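How to Find One Grave in a Large or Badly Signed Cemetery

Applies to town cemeteries, village churchyards and the small military plots inside them. Last revised in May. 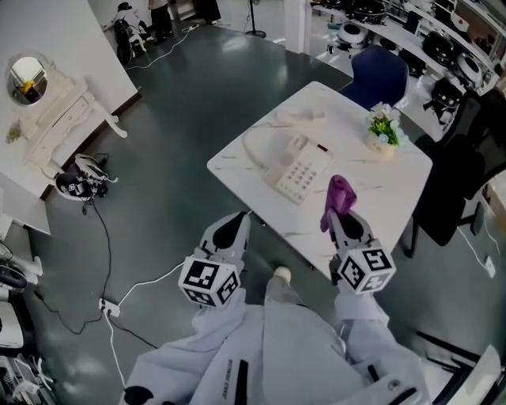
Mbali Rampersad wrote to say that the old version of this page assumed everyone already had a plot number, and that she had spent a whole afternoon in Nornden with only a surname and a year. She asked for the steps to start further back. They now do. If you have a plot number, skip to step 4.

What you need

A notebook and two pencils
A printed copy of the cemetery plan, if one exists
The name in every spelling you have seen
Date of death, or the best range you can get
A compass, or a phone that has one
Water and shoes you don't mind getting muddy

Step 1. Write down what you know and where it came from

Use one page of the notebook. Put the full name at the top, then the date of death, age, unit or occupation, next of kin, and home town. Beside each item write the source. A date copied from a family letter and a date copied from a burial register are different things, and when they disagree you will want to know which is which.

List the spelling variants underneath. Clerks wrote what they heard. Double letters come and go, and first names are often cut to initials or swapped with middle names. For soldiers, the service number is worth more than the name. Copy it digit by digit and check it twice.

Step 2. Work out which cemetery

A place of death is not a place of burial. People who died in a hospital were usually buried near the hospital, which may be in the next town. Soldiers and airmen were often buried first in a field or the closest churchyard and moved later, sometimes more than once. If your source is a wartime letter or telegram, treat the burial place in it as the first one only.

Look for a concentration record, a removal entry, or a note in the margin of the parish register saying "transferred" or the local word for it. Margins are easily lost when a register is photographed, so if the scan looks cropped, ask to see the full page.

Watch for duplicate place names. There is a village called Royer and also a district of Hanora called Royer, and both have a churchyard. The register for the village lists 226 burials. The district one is much longer and runs over two volumes. People go to the wrong one regularly.

Also check what the place is called on local road signs. The municipality, the parish and the village can have three separate names, and a cemetery may be filed under any of them.

Step 3. Get the plot reference

Try these in order:

The online register of the body that looks after the graves
The town hall or municipal cemetery office
The parish office
The regional archive

For a small churchyard the parish office is often the only one with a plan. Write before you go. Give the name, the variants, and the date range, and ask for the plot, row and grave number and whether the marker is still standing. Some places clear old graves when a lease runs out, and the register entry stays in the book after the stone has gone.

Expect to wait. The office at Rirura is open on weekday mornings until 11:30 and answers letters faster than email. Enclose a stamped envelope if you are writing from inside the country.

If the answer comes back as "no trace," ask what was searched. A clerk may have looked in the alphabetical index only. Indexes leave people out, and the day book, which was filled in at the time of burial, can still have them.

Step 4. Read the reference properly

References look alike from one place to the next but do not always mean the same thing. The common forms are:

Plot, row, grave. Example: 4. C. 12. Plot 4, row C, twelfth grave in the row.
Row and grave only. Used where there is one plot.
Section and running number. Example: East 649. The numbering goes on through the whole section, so the rows don't matter.
Location in words. Example: "North-west of church, near wall." Usual in churchyards with only one or two war graves.
Collective grave. Example: 2. A. 5-9. Several people under one reference, with one marker or several.

Find out which end the count starts from. In most plots grave 1 is at the left as you face the stones, but plenty of rows run the other way, and a few change direction halfway along where an extension was added. The fastest check is to find any two named graves you have references for and see which way the numbers go up.

Running numbers can also mislead you about size. The last number in the main section at Hanora is 1,113, and that does not mean there are that many stones. Numbers were given to reserved spaces, to graves later cleared, and in two rows to nothing at all.

Step 5. Mark the plan before you leave home

Print the plan large. Draw north on it if it isn't there already. Mark the entrance you will use, the church or chapel, the water tap, and any large monument that shows on satellite view. Put a cross where you think the grave is, and draw your walking route from the gate to the cross.

Plans are redrawn from older plans, and paths get moved. If the plan shows a path where the satellite view shows grass, go with the satellite view and use the church as your fixed point. Churches don't move. Their doors do get blocked up, so don't use a door as your starting point.

If there is no plan, make one from the satellite view. Trace the outer wall, the building and the tree lines. It doesn't need to be to scale.

Step 6. On the ground

Start at the gate and walk the outside first, keeping the wall on one side. You will see how the sections are divided and whether there is a second gate or an annex across the road. Annexes are a common reason for a failed search.

Next, find the section. Look for low numbered posts, metal tags on trees, or letters cut into the curb stones at the ends of rows. They are often under grass. Run your foot along the edge.

Once you are in the right section, walk the rows in order. Read every stone, including the ones that look too new. A replacement stone can be decades younger than the burial. Read the backs as well. In family plots a second name is often cut on the back or the side.

When lettering is hard to read, look at it from a low angle early or late in the day, when the light comes across the face. At noon a worn stone can look blank. A piece of white card held to one side will throw some light across it. Do not scrape, chalk, wire-brush or wet the stone with anything out of a bottle. Do not pull off ivy. If moss covers a name, note the position and ask the office.

Where a grave has no stone, count from the nearest ones on both sides. If the two counts land on the same spot, write that down as the probable position. If they don't, write down both.

Step 7. Record it

Write down, while you are still standing there:

The full inscription, line by line, with the line breaks as cut
Any badge, symbol or mason's mark
The row and grave number as marked on the ground
The names on the graves to the left, right, front and back
The compass direction the stone faces
Steps from the nearest fixed point, and in which direction

Copy mistakes as they are. If the stone has a wrong date, your notes should have the wrong date, with a comment in the margin. Corrections made in the field can't be told apart from copying errors later.

The neighbors' names are worth the time. Bastien Joly asked us to add that he got back to a grave in Nornden after the whole section had been renumbered, using nothing but the names on either side from an earlier notebook.

If the grave isn't there

Go back over these before you give up:

Is there an annex, a second gate, or a separate denominational section?
Did you count from the right end?
Could the entry be under the first name, or the middle name?
Is the reference from an older numbering?
Was the person moved?
Is the name on a memorial wall or panel instead? This means there is no known grave.

At Rirura the children's section and the soldiers' plot share a set of row letters, so C. 90 exists twice. Something similar may be going on where you are. Ask the office whether any letters are used more than once.

Opening times and access

Churchyards are usually open in daylight. Town cemeteries lock the gates, and the closing time changes with the season. The one on the gate is the one to go by, whatever the website says. The Nornden gates close at 5:00 p.m. in winter and 8:00 p.m. in summer, and the side gate by the bus stop is locked half an hour earlier.

If a funeral is taking place, stay out of that section until it is over. Paths in older churchyards may be gravel or uneven grass, and the military plot is often at the far end. Call ahead if anyone in your party uses a wheelchair. The gate nearest the plot may be kept locked but can be opened on request.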